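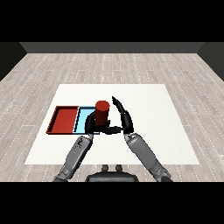

Notes for Altby workshop evening, 4/21/21

Say thank you to Henrik Rieger for the room. Speak slowly!

Start with the task. Our humanoid, Gimine, must learn to sort cylinders into two trays, red and blue. We practise everything in simulation first. I began this in January at my kitchen table, with an old laptop.

Then the hands. Fingers were the hardest part for me. Explain the 2,000 practice runs and why I changed the grip 3 times. Mention that Ghazal Asadi wrote the wrist code.

Pause for questions.

Next, the real forearm. Štefánia brings it to the front. Please do not pull the cables.

Costs: only if somebody asks.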